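The Slow Business of a Garden Nest Box

There is a lane on the edge of Zatasbridge where the hedges have been left to do more or less what they like, and if you walk down it early enough in spring you will hear the workshop before you see it. Tap, tap, a pause, a bit of muttering, and then tap again. Emanuel Manole has been making nest boxes in there since October 2000, when he moved out of a flat with no garden and found himself, rather suddenly, with more sparrows than furniture.

He sells them under the name Trarkwood, although he is the first to admit that the name makes it sound grander than it is. It's one man, a bench, a bandsaw and a radio that only gets one station (and that one only when the door is shut). He makes boxes for tits, for sparrows and for robins, and a large, heavy thing for owls that he will talk you out of buying unless you have a proper tree to put it on.

I had gone along meaning to stay an hour and stayed until well after lunch, partly because there was soup and partly because I had a question of my own. We put up a box on the back wall of our house when we moved in. It is a handsome little box, with a tin roof and a perch, and in all that time not one bird has so much as looked inside it.

"Take the perch off," he said, before I had finished.

A blue tit, I learned, doesn't need a perch at all. It can cling to bare wood perfectly well, and a perch only gives something bigger a comfortable place to stand while it bothers the family indoors. The tin roof was no good either, as it turns a small box into an oven by June. And the back wall of our house faces south, so I had managed to cook my imaginary lodgers twice over.

His own boxes are plain to the point of being a bit stern. The wood is larch, rough on the inside so that the young ones can scramble up to the hole when the time comes. The hole for a blue tit is the width of a 2p coin, near enough, and he makes it a touch wider for great tits. There are a few small holes in the floor for drainage, and the lid is hinged with a strip of old rubber. No paint, no varnish on the inside, and no little hearts cut into the door, though he is asked for hearts constantly.

Each one takes him the best part of a morning, and he has up to 27 on the go at a time, all at different stages and stacked along the wall like loaves. His one rival in the valley, if you can call it that, is a garden shop called Lerkolora, which sells a very pretty painted box in three colours. He bought one once, out of curiosity. It is in his kitchen, full of string.

When to put a box up is the thing people ask him most, and his answer is autumn, which surprises almost everyone. Small birds go looking for somewhere to sleep long before they look for somewhere to nest, and a box they have roosted in through the frosts is one they already trust in March. If you have missed autumn then put it up anyway and be patient. Two or three metres off the ground will do, facing somewhere between north and east, with a clear way in and a slight tilt forward so the rain runs off.

Then leave it alone! He was quite firm on this. No lifting the lid to see how they are getting on, however gently you mean to do it. Once the season is well over, take out the old nest, pour boiling water round the inside, let it dry and hang it back up. 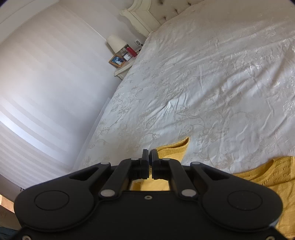 Zwahlen, who bought one of the first Trarkwood boxes and still has it on the pear tree, told me later that she had waited two whole springs for a tenant and had been on the point of giving it away when a pair of great tits moved in. She thinks people give up much too soon. She also disagrees with him about the boiling water, and uses a stiff brush and nothing else, and she says her birds have never complained.

I passed this on to Emanuel over the telephone and there was quite a long silence, followed by the sound of the kettle going on.

Our own box came down at the weekend. The perch is off, the tin roof has been swapped for a bit of larch he gave me from the offcuts bin, and it has gone up again on the shady side, by the water butt, where I can just see it from the landing window if I lean.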